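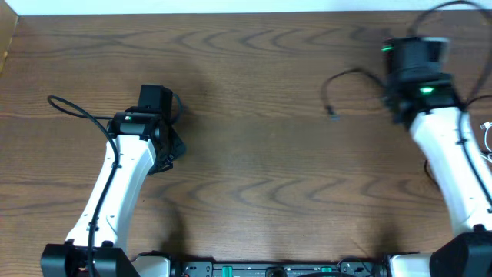 Figure 3. A wooden tabletop with strongly marked, wavy grain.

4.2 What people mean by "character"

The word that came up most often in our interviews was "character", and it gave us the most trouble in coding. Of the 291 households that returned the Savbridge questionnaire, 254 used it at least once in the free-text box on why they had kept, bought or refused to part with a wooden table. Very few said what it was. Those who tried tended to point at the table and look at us as if we were slow.

We began with the coding scheme set out by Swanson and Ragab in the pilot, which split remarks about wood into "grain", "wear" and "story". This worked well on paper. In the field it lasted until the second interview, when a retired bus driver in Nendlow told Ragab that the rings left by his late wife's teacups were "part of the grain now", and declined to be moved on the point. We therefore allow a remark to carry more than one code, and report the overlaps in Table 5.

Grain in the narrow sense - the pattern of the timber before anyone has eaten off it - was praised far more often than we expected from the trade literature, where it is mostly treated as a matter of price. Tabletops with dark, wavy lines running across them and lighter amber wood in between (Figure 3) drew the warmest remarks and also the rudest. Respondents called such patterns "like sand when the tide's gone out", "like a jumper my aunt knitted" and, in one case, "a headache with legs". Plain tops were seldom insulted, but they were seldom mentioned at all, and several owners of plain tables had to go and check what they looked like.

Age had little to do with it. Respondents under 30 were as ready as their grandparents to talk about honest wood, and rather readier to use the word "honest". What did matter was how the table had arrived. People who had been given a table found character in its marks. People who had paid for one found it in the grain and regarded marks as damage, at least for the first few years. After that the marks were quietly promoted. One couple had a scorch from a casserole dish which he described as a shame and she described as history, and the interview ran over by forty minutes.

Sellers knew all this already. El Ouafi spent August in the showroom of El Idrissi, a family furniture business, listening to staff and customers from a chair near the sideboards. (She was offered the chair at a discount on four occasions.) Staff there put strongly marked tops near the door, where the light is best, and kept the plainer ones at the back for what the manager called "people who have measured". The customers at the front stroked the wood. The customers at the back asked about delivery. We have no count of how many of the strokers bought anything, as the manager considered this a private matter between himself and his accountant.

Two cautions are needed. First, our respondents were asked about tables they still owned, so we have heard nothing from those whose tables went to the tip, with or without character. Evangelista's follow-up with 200 households in Nakov should help, as it asks about furniture thrown out in the past five years, though early returns suggest that people remember the sofa and forget everything else. Second, the interviewers were not neutral. Abdel Hamid, reading the transcripts blind, could pick out those conducted by Swanson from the number of times the interviewer said "oh, that's lovely". We have left these remarks in the transcripts but out of the analysis.

With those limits in mind, we treat "character" from here on as a word for the marks an owner has decided to forgive, whether the tree made them or the family did. Section 4.3 turns to varnish, on which our respondents held much stronger views and were much less forgiving of each other.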